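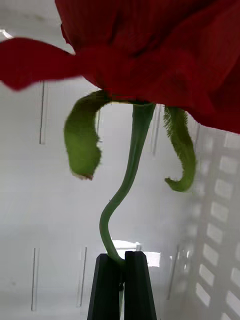 A red flower with a slender green stem.

The spread on the Eter pair widened at 14:02 and stayed wide. Harriet Brannigan recorded it in the log, with the bid, the offer and the time to the second, and went back to the reconciliation.

The desk at Goossens ran two systems. Flirnis took the prices in and sent the orders out. Granano held the positions and worked out the margin. They agreed at the close of each day by means of a file, and when the file was wrong a person had to find out why. For four years that person had been Johannes Fourie. Since Monday it had been Harriet.

The break was 53 units. It had been 53 units the day before as well, which ruled out rounding. Rounding breaks moved. She had learnt that from the notes Fourie had left in the shared folder, a document with numbered sections and no headings. Section 4 read: "A break that moves is arithmetic. A break that stays still is a person."

She exported the trades for the week, sorted them by value date and started at the top. A value date two days after the trade date was normal. A value date one day after was normal for a small number of pairs. There were 300 lines and she read each one, marking it with a full stop in the spare column when she was satisfied.

At line 118 she stopped for coffee. At line 211 she found a trade with no counterparty.

It was small. It had been entered by hand, late in December, with a forward date, and rolled on every month since. Each roll had its own ticket. The swap points had been booked correctly each time, to the fifth decimal place. Only the counterparty field was blank, and Flirnis allowed blanks on manual tickets -- Granano did not, and dropped them without a message. The latest roll was for 53 units more than the one before it. The user code was JF.

She rang him. He had moved two floors up, to credit risk, and answered on the first ring.

"Line 211," she said.

"You've been quick. I thought Thursday."

"Is it a real position?"

"It's a real ticket. There is no money behind it. The offsetting leg is in the suspense account, so the net is nil. Have you looked in suspense?"

She had not. She opened it while he waited. The other leg was there, same date, same rate, opposite sign. 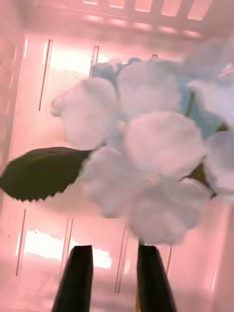
The suspense account had its own ledger and its own rules, and the first rule was that nothing stayed in it beyond a month. Fourie's leg had been renewed one day inside the limit each time. She scrolled back through the renewals and said nothing for a while. Beyond the second monitor was a head of pale flowers, artificial ones, the broad rounded petals overlapping like a hydrangea's. She looked at those until she had worked out what to ask.

"Why did you keep rolling it?"

"To see whether the controls would pick it up," he said. "They were meant to. I reported the blank field in December and was told that Granano would reject it. It doesn't reject it. It ignores it. Those are different outcomes and I wanted one on file."

"Did you tell anyone you were doing it?"

The line was quiet. She could hear a printer.

"I wrote section 9," he said.

She opened the notes. Section 9 was one sentence long and gave the ticket number, the date of entry and the words "test, net nil, see suspense". It had been saved on the day of the first booking. The folder kept a history, and the history showed that the file had been opened by one user only until Monday.

"I have to report it," Harriet said.

"Yes. Use the long form. The short form doesn't have a box for system faults, and they'll put it down as an input error."

She thanked him and put the phone down. Then she closed the position at the prevailing rate, both legs, and waited for Granano to refresh. The break went to zero. She printed the screen, printed section 9, and took the long form from the drawer. It asked for the name of the person responsible for the control. She read the question twice -- it did not say on what date -- and left it until last.

The Eter spread came in again at 16:40. She entered that in the log too. After that she went back to line 212.

14 shares | 2 comments

More short fiction
The Night Desk
Value Date
A Letter from the Clearing House
Good Till Cancelled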